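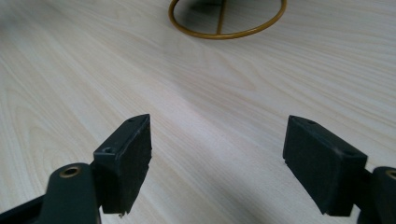

A gold-coloured metal ring, perhaps part of a small wire stand, further up the table, with the gripper fingers open.

When I get to Gus Bellamy's place in Morden on a Wednesday evening, he's got two tabs of hook-and-loop in his mouth and can't say hello. He waves me in with his elbow. The kettle's on, somebody's left half a lemon loaf on top of the drill press, and Ingrid Oyelaran is already deep in an argument with a spreadsheet.

I'd come to talk about Idow, the name the two of them have given to their home-built gripper project. They started it in February. The name doesn't stand for anything (I asked twice). Ingrid says it was a typo in a folder and by the time anyone noticed, they'd both got used to saying it out loud.

The basic plan is this. You hold a gripper in each hand, you do an ordinary job with them, everything gets recorded, and later on a robot arm has a go at learning the job from what you did. They don't own the robot arm yet. Gus is quite relaxed about that.

"People build the boat before they buy the trailer," he says, once he's got his mouth back. "Well, my uncle did. It was in his yard for years, mind you."

Gus repaired commercial ovens for most of his working life and he still thinks like a repair man. He wants everything to come apart with one screwdriver. Ingrid teaches high school math, writes all the software, and would be happy if he stopped taking things apart the night before she wants to use them. I asked how they'd met and they gave me two completely different answers, so I've left that out!

The fingers are Gus's department, and he can talk about fingers for a very long time. The pads are on their fifth go. The first ones were too slippery, and the second ones were so grippy that whatever you'd picked up wouldn't let go of you.

"You'd open your hand and the thing would just hang there," he says. "Like a burr on a sock. I was quite proud of them for a day or so, and then Ingrid tried to put down a glove."

"It took me longer to put it down than to pick it up," says Ingrid. "And a robot's going to copy that. It'll think the little shake at the end is part of the job."

I hadn't thought about that at all, and it sort of changed how I looked at everything for the rest of the evening. Any fidget you have goes into the recordings. Ingrid has a habit of tapping an object once before she lifts it, and she only found out by watching herself back. There were 173 takes with the tap in them. She kept those in a separate folder, labelled with a word I won't print here.

So what do they practise on? Soft stuff, mostly, and that was Ingrid's idea. Gus would've been happy with blocks and bolts, things with proper edges. She wanted fabric, because fabric is what's lying around most people's houses.

"A block is the same block every time," she says. "You drop a bit of cloth and it's a brand new shape. You can't be lazy with it. You've got to look at where the middle is and come at it from both sides, and if one hand's early it just folds up and goes flat on you." 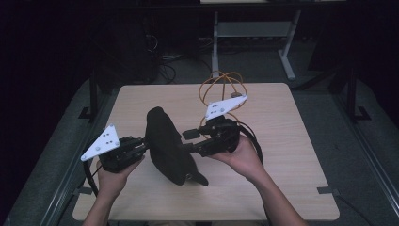 Both hands have to arrive together, in other words, and that's a lot harder than it sounds. I had a turn. I've got what I'd call average hands (I can ice a cake, I can't thread a needle without swearing) and for the first ten minutes I was hopeless. You want to squeeze with your own fingertips, and your own fingertips aren't invited. You get no feel from the cloth at all, only from the handle, so you end up staring at the pads and breathing through your nose.

"Everyone does the breathing," says Gus.

By then the lemon loaf had moved to the bench and so had Johannes Nkuna, who lives two doors down and looks after the timing side of things. It was Johannes who sorted out the white marker plates. A camera looks for the dots on them and works out from those where the gripper is and which way it's pointing. He explained it to me three times with great patience. The part I held on to is that if your sleeve covers the dots, the camera loses you, and you've wasted a take.

"Short sleeves," he says. "That is my whole contribution to science. I told them short sleeves."

It isn't his whole contribution. Before he turned up, the left and right recordings were drifting apart from each other, a tiny bit at first and then more and more, so that by the end of a long session the left hand seemed to be reacting to things before they happened. Ingrid had spent two weekends blaming her own code. Johannes found it in an evening, and he's been fed ever since.

I asked what it had all cost and there was a bit of looking at the ceiling. Gus keeps a tally in the back of a school exercise book, and he went and got it. It stands at $1,935, counting the screws but not the loaf. The biggest single item was a batch of small motors from an outfit called Zurkoment, ordered for an earlier version that was going to open and close by itself. They never used them. They're in a margarine tub under the stairs if anybody's building something that needs motors.

"That was the expensive lesson," says Ingrid. "We had this lovely powered thing all drawn up, and then we squeezed a plain one by hand and it was better. You already have the motor. It's your hand."

"I'd like it noted I drew that up," says Gus.

Noted!

The cables are the bit they both grumble about. Gus wants to go wireless and Ingrid flatly won't, after a bad month with a set of cheap radio boards that dropped out every time the microwave ran next door. So the cables stay, and you learn to move with them. Dolores Boateng, who comes by when her shifts allow and has recorded more takes than anyone, says you stop noticing after the first hour, the way you do with an apron.

Dolores is the one I'd watch if I were a robot. She's a baker, she's very quick, and she doesn't fuss. When I asked her the trick she thought it over properly before answering.

"Don't go for the thing," she says. "Go for the place just past it, on both sides, and let it be in the way. If I aim right at it I always stop short."

Gus wrote that down in the exercise book, under the price of screws.

All up they've got 3,448 takes saved, on two drives, one of which lives at Ingrid's sister's in case of a flood. Ingrid reckons up to a quarter of them might need throwing out, for covered dots or bumped cables or just somebody sneezing. She doesn't seem too fussed. She goes through them in bed on a laptop, the way other people do crosswords.

The next thing is the arm. There's a second-hand one they've had their eye on, and a woman called Hjørdis Rønning, who used to service that model for a living, has offered to look it over with them before any money changes hands. Gus has cleared a spot for it. Ingrid says the spot is too small and that he measured it with his feet.

If it all goes ahead, the first job they'll give it is the cloth pick-up, both sides at once, nice and slow. After that Gus wants it folding tea towels by Christmas. Ingrid wants it doing one thing reliably, and wouldn't be drawn on when.

I had one more turn before I left and got it cleanly, two pads, one lift, no shake at the end. Johannes checked the recording. I was wearing long sleeves.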